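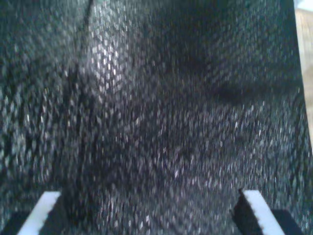

Tela oscura, de cerca: el relieve del tejido cambia con cada pliegue.

Defiendo las telas oscuras con textura desde hace años y cada vez con más ganas. En casa las uso para todo: para cubrir, para envolver, para poner algo de peso visual en una habitación demasiado clara. Me entusiasma que un tejido casi negro tenga tanta vida en cuanto le da la luz - aparecen puntitos blancos, grises, una especie de escama - y que baste un pliegue para que la mitad se quede en sombra. ¡Una tela lisa no hace eso ni en sus mejores días!

Mi teoría, que ya expuse en diciembre en una charla del taller Privero ante 45 personas muy pacientes, es que ordenamos las casas al revés. Primero escondemos y después, si queda tiempo, miramos. Compramos cajas con tapa, cajas para las cajas, y la mesa sigue igual de incómoda. Yo empezaría por tocar lo que tenemos, doblarlo despacio y decidir qué merece quedarse a la vista. La ropa de casa, casi siempre, lo merece.

Luego están los cables, claro. Me han escrito hasta 171 lectores de Leltance para pedirme que hable de ellos y voy a decir algo impopular: me gustan. No los quiero por el suelo ni enrollados en una pata, pero un cable que cuelga bajo el tablero cuenta cómo se trabaja en esa mesa mucho mejor que una canaleta blanca. 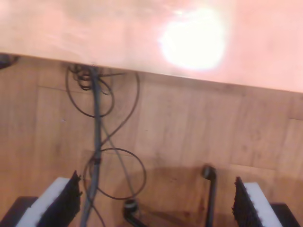 Bajo el borde de la mesa, un cable gris grueso y varias vueltas de cable negro fino.

Fijaos en la curva grande del cable negro, casi un círculo, contra las lamas anaranjadas del suelo. A mí me parece un dibujo. Entiendo a quien vea un nudo y quiera meterle mano enseguida, y le diría que adelante: dos tiras de velcro y siete minutos dan para mucho. Lo que pido es que se deje algo de holgura, que el cable pueda caer con su peso, igual que cae una buena tela.

Madera clara arriba, madera cálida abajo y algo oscuro que las cruce. Con eso yo ya tengo una habitación que me apetece usar, y esta misma tarde pienso volver a doblar las mantas del estudio.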